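We use cookies to remember your settings and to see which threads people read. Accept all | Manage choices

Gripper keeps losing thin plastic bags, any ideas?

Ingeborg Stöcker

Hello all, long-time lurker, first proper post. I've been building a little arm at home since March, mostly in the evenings once the kitchen is free, and I've got it to the point where it will pick up nearly anything with a bit of body to it. Mugs, socks, a tin of beans, the remote. I was so pleased with myself!

Then I moved on to carrier bags and it all went to pot. The thin crinkly sort, that is. The arm comes down nicely, the fingers close, and half the time they come up with nothing at all, or with a tiny pinch of plastic that slides out before the arm has gone anywhere. I've tried it with the bag on the floor, on a table and on a chair, and the chair is the worst of the lot.
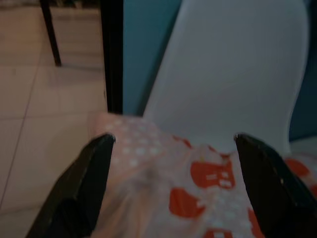

The fingers are plain black ones with blunt tips, no pads. They're driven by a Voltetti servo that I bought second-hand, and the closing force is just a number in my settings file. It goes up to 2,000 and I've been running it at 170, which is fine for socks. I pushed it up to 900 and the servo started making a noise I didn't like, so I put it back.

Is this a grip problem, or am I going for the wrong bit of the bag? I can post my settings if that helps. Please be gentle, my background is curtains and upholstery!

wendton_shed

Grip. Get some rubber on there. Bike inner tube and superglue, job done. Ours at the Wendton workshop has been like that for ages and it picks up crisp packets.

Tiêu

I'd go with rubber as well, but please don't superglue it, you'll be scraping it off with a knife when the tube wears through (ask me how I know). Double-sided carpet tape holds well enough and peels off when you want to change it.

I don't think rubber is your whole problem, though. When I started on bags I was doing what I suspect you're doing, coming straight down with the fingers wide open and closing them at the height where the bag begins. All that does is squash the top layer flat, and then the tips meet over it with next to nothing in between. What worked for me was starting with a much smaller gap, going down until the tips touch, carrying on a few millimetres further and only then closing, slowly. The plastic bunches up between the fingers as they come together and you get a proper fold to hold on to. Go for a place where it's already creased if you can, and close across the crease so you're pinching it from both sides.

A plastic chair is slippery, so the bag skates off when you push on it. A tea towel underneath will tell you quickly whether that's half the trouble.

On the force number, leave it low! I run mine at 83 on the same range, with rubber tips, and it holds an empty bag all day. If you need more than that for something so light, you haven't got a fold.

One more thing, are you using the Nosodico firmware? The older version stops closing as soon as it thinks it has touched something, and a crumpled bag pushes back just enough to fool it. There's a setting for it under the finger options, called soft stop or something like that. Turn it off while you're testing and keep your hand near the plug.

Ingeborg Stöcker

Oh this is brilliant, thank you both. Yes to Nosodico, and yes, soft stop is on, I'd never even opened that page. I've got carpet tape in the drawer and a dead inner tube in the garage, so I'll try the smaller gap first and then the rubber, one at a time so I know which did what. Will report back once I've found a tea towel I don't mind sacrificing.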